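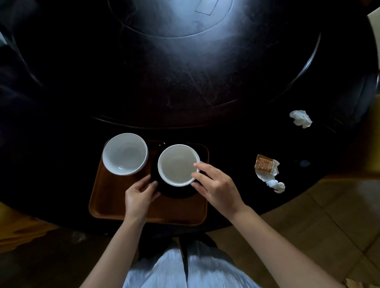 **Posted by dropleaf_dan** | August 7, 2022 | Furniture Care & Repair

Picked up a big round table with a lazy susan at an estate sale in Figueroa. Dark lacquer, scratched and scuffed all over. We paid $84 for it and it seats the whole family, so I'm happy, but I'd like the top to look better by January when everyone comes to us. Do I strip it, or can I get away with polishing? I have a can of Walari paste wax and not much else.

---

**oldveneer**

Don't strip it. Clean it first with a damp cloth and a drop of dish soap, dry it right away, then wax a small patch. Black finishes show every mark under a ceiling light. Half of what bothers you may be old polish.

---

**Skisov**

Disagree on the wax. If you wax now and decide to recoat later, you have to get all of it off first or the new finish will fisheye. Figure out what the finish is. Put a dab of denatured alcohol somewhere hidden, under the rim of the turntable if you can lift it. If it gets sticky it's shellac. If nothing happens, try lacquer thinner in another spot.

---

**oldveneer**

He's asking about scuffs on a table people eat at. Wax comes off with mineral spirits. I've done it on 4 tables and never had a fisheye.

---

**Skisov**

Then you were lucky or you were brushing. I spray.

---

**marblecake45**

Does the turntable spin freely? I'd look at that before the finish. Ours ground for years and the grit was coming from the bearing. A new one was 45 bucks from Botby and took 2 screws more than the old one, so I had to drill.

---

**dropleaf_dan**

It spins but it's slow to start. I haven't had it off yet. Is it just lifted straight up?

---

**marblecake45**

Depends. Some sit on a pin and lift off, some are screwed from below through an access hole. Turn it slowly and look underneath with a flashlight. Get a second person - they're heavy.

---

**dropleaf_dan**

OK. Alcohol test first, then the bearing. I'll leave the wax in the can until I know what the finish is.

---

**oldveneer**

Fair enough. Still wouldn't strip it.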